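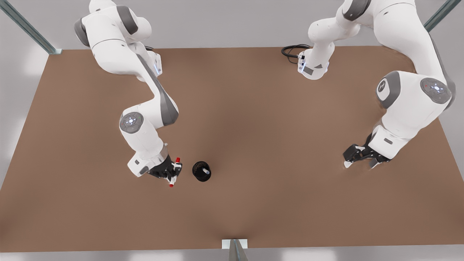 Do I need to be good with my hands, or good at video games, to give a robot a useful demonstration?

Most people get there with a little patience. Steady and slow beats clever, and the students who do best in this course tend to be the ones who don't mind doing the same small thing over and over on a Friday afternoon.

Week 9 handout: Teaching by remote control

Last week you taught by hand, which means you took hold of the arm and walked it through the motion. This week we sit at the control desk and drive both arms from there, in the simulator first. I know some of you are itching to get to the real hardware (I was just the same!), but the simulator forgives a great deal, and a dropped marker costs you a reset and nothing more.

The task is the marker and the holder. One arm has the marker in its gripper, tip down, and the little black cup stands on the table close by. Your job is to bring the marker over the cup, line it up, lower it in, and let go. The other arm has no part in this, so park it with its gripper open and well clear, and please leave it there. Tia Bloxham's group last year kept nudging theirs without meaning to, and all of that wandering ended up in the training data — the robot learned it faithfully, bless it.

Before you press record

Check that your hand controller is centered. Take a breath. Look at the cup from the side view as well as from above, as a marker that seems to be right over the opening from one angle can be a good bit off from another.

While you are recording

Move at a pace you could keep up all afternoon. If you miss the opening, lift, correct, and try again without stopping the recording. Those recoveries are worth having, and Nnamdi Nwachukwu will talk about them at length after the break. What I would ask you to throw away is any run where you stopped to chat, with the marker hanging in the air.

Afterward

Label each run in Stillier as "placed", "recovered" or "discard", and put your initials in the notes box. The shared set stands at 1,807 runs, of which 166 are recoveries, and we would love more of those.

Reading: the Markia chapter on two-arm control, first half only. Rok Matić has the spare copies, and Mirjana Vukadinović is in room 901 if your login gives you trouble.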